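The Kitchen That Isn't There

The first thing I did in the Skotley kitchen was miss. I missed again straight after that, a little to the left this time, and then I got cocky and shoved the whole arm into the counter. No harm done! The counter is made of numbers, and so is the arm, and one tap of a key put everything back where it started.

I'd driven out to Fadbridge on a Thursday to spend a day with the people at Lahlou, a small outfit that teaches robot arms to do chores. They work upstairs in a brick building from 1940 with terrible parking and very good heating. I was expecting a room full of machinery. What I got was a row of desks, a lot of cold coffee, and people quietly wiggling hand controllers at their screens like they were playing the world's slowest video game.

What they're making is examples. Somebody steers a simulated arm through a small job, the computer saves every move along with what the arm's own camera saw, and that's one example. Then they do it again with the counter changed, or the light, or the thing being picked up. The batch I sat in on is called Raldale, and when I arrived it had 562 good runs in it. The target was 626. You can do the subtraction yourself (I did, on my hand, and felt tired).

My job, once they'd let me loose, was the little yellow piece. You come at it with the fingers open and try to get it square in the gap before you close, and you do all of this looking straight down from the wrist, which takes some getting used to. My brain kept wanting to lean around and check from the side.

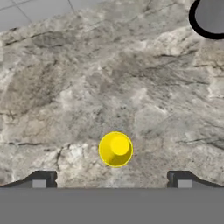
Simulation view: Lahlou, Fadbridge

I asked why anyone would bother with all that veining in the stone. Couldn't you just make the counter plain gray and save yourself the trouble? Well, they tried that early on, and the arm learned beautifully, right up until it met a surface with a pattern and started reaching for the dark streaks. So now the counters are busy on purpose – marble, granite, whatever they can dream up – and there's usually something else sitting out that has nothing to do with the job.

The part I hadn't thought about is how much your own habits leak in. I hover. I get close, stop, fuss, and then go, and a system trained on me would hover and fuss too. One of the operators watched me for a bit and told me, very kindly, to move like I meant it. She cuts any run with a long pause in it. Fumbles that get rescued are a different story, and a few of those stay in so the arm can learn to get itself out of trouble.

By lunch I had 2 runs that passed. I was ridiculously proud of them, and I ate my sandwich closing my fingers around it from directly overhead.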